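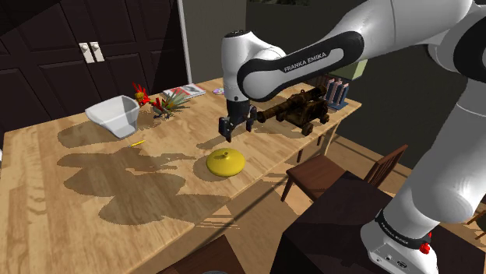
Slide 1. Rendered arm over a long wooden table, gripper open.

Title up while people sit down. Don't read it out. "Does the four-day week work? What the Kamport numbers can and can't say." Thank Sunita Dwivedi for the slot, then go.

Slide 2. The claim
You have all seen the headline. Output held steady, sick days fell, everyone slept better. Ask for hands: who has read past the summary page? (Wait. It will be few.) I read all of it, twice, and I came away less sure than when I started.

Slide 3. Who was in it
759 people signed up across the Kamport offices. Just over 600 filled in the last survey. The report treats the missing ones as if they had wandered off for coffee. Some of them quit. Some moved to teams that had dropped the short week. If you were miserable on the new schedule, how likely were you to fill in a 200-item form about it?
PAUSE. Let them think about the form.

Slide 4. Who chose it
Managers volunteered their teams. A manager who volunteers already thinks it will go well, and probably runs a decent team. Drondale did the same thing with its pilot and got the same glowing result. I would like to see one trial where the teams were picked out of a hat. Pankaj Tripathi has been asking for that for years and deserves the credit, so say his name.

Slide 5. What "output" means
Check page numbers before this one. In sales it was calls closed. In design it was "self-rated progress." Those got averaged together. I don't know what the average of those two things is and I doubt the authors do.
If short on time, skip the Gridonari story. If not: the support desk there went to four days and ticket counts stayed flat. Tickets were also getting bundled, two or three complaints under one number, starting in June. Same month as the trial. Could be chance.

Slide 6. The clock
Trial ran one summer. Summer is slow in most offices. Compare with the same months a year earlier, please, and not with the spring rush. The report has a chart that does this, way in the back, and the gain gets a lot smaller.

Slide 7. What I'd accept
Random teams. A full year. Follow the people who leave. Decide what you are measuring before you start, and write it down somewhere you can't edit.
I am not against a shorter week. I'd take one on Sunday night if you offered it. I just don't want to be sold it with this.

Questions. Someone will bring up Kashyap. Their study is better, they kept a comparison group, but it was one warehouse. Say so and move on.

Comments

Lorne Leclerc: Was in the back row. You were too kind about the design scores. We had the same form and people put 7 for everything to get it over with.

Tamunoemi Ojo: Fair points, but a five-day week was never tested this hard either. Why does only the new idea have to prove itself?

Zoi Makris: Which page is the year-on-year chart on? I can't find it in my copy.

Contact the speaker | Copyright, all rights reserved | Back to top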